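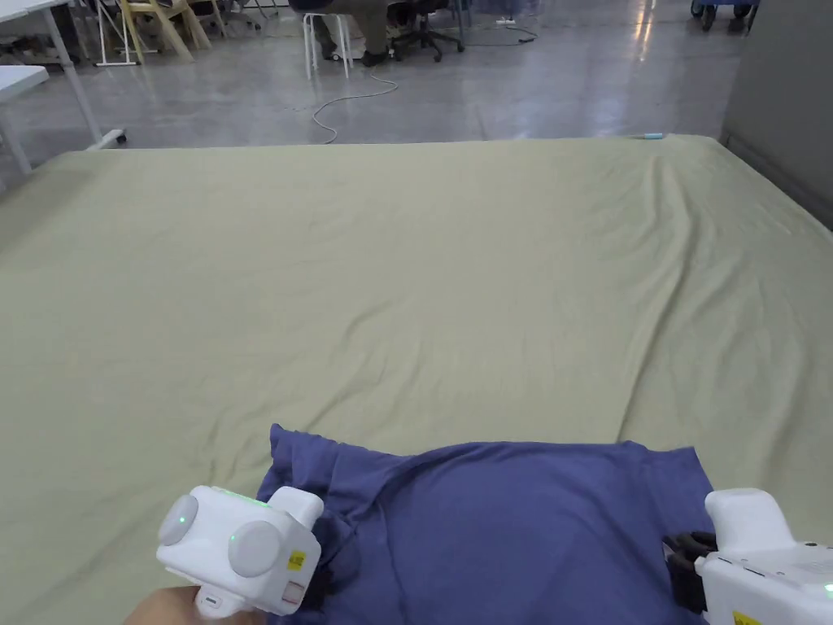 Folding method for dark cotton shirts, second reply. The sheet matters more than I allowed for in my first message. On a bare tabletop the underside of the shirt slides when the upper side is pulled, and the hem ends up out of square. A sheet stops most of that, but the sheet has to be flat first. With a long diagonal crease like the one in the green sheet, running in from the far right, the shirt takes up the line of the crease and the fold follows it. Let the spare cloth hang over one side and smooth toward it before the first shirt goes down.

Home | Lists | Archive | Search | Help

Derwood-laundry list, November, thread view

> I did 81 shirts with the Clulow fold and timed
> them in batches. The navy ones were slowest, up
> to 13 seconds each before the first fold. Is it
> the color or the cloth?

Both, I think. Seams are hard to find on navy under ceiling lights. Heavier cotton also holds its bunching, so a shirt dropped in a heap has to be opened before anything can be squared.

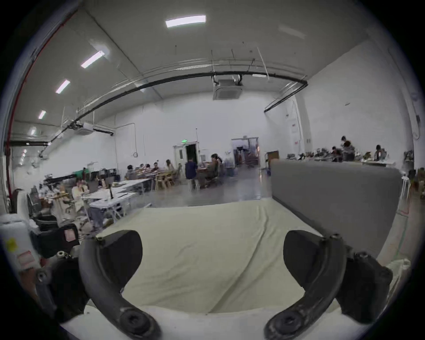

My order of work is now as follows. Find one bottom corner and leave the rest alone. Lift by that corner until the twist runs out of the cloth. Lay the hem parallel to the near edge of the table, then draw the opposite corner away from it. Smooth from the squared corner toward the bunched end, never the other way.

> Kjærgaard says to shake it first.

Shaking works for thin jersey. For anything heavier it moves the sleeves inside the body, and they have to be pulled out again.

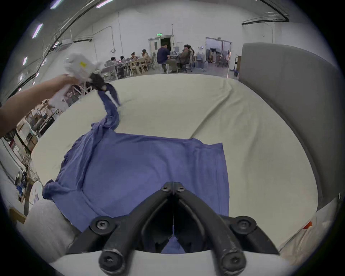 The remaining 4 steps are unchanged from the Trirnus sheet: sleeves in, sides to center, hem up, turn over. I would still like times from someone using a padded table with no sheet.

Tadeusz Tomaszewski

This site uses cookies to remember your list settings. Accept | Decline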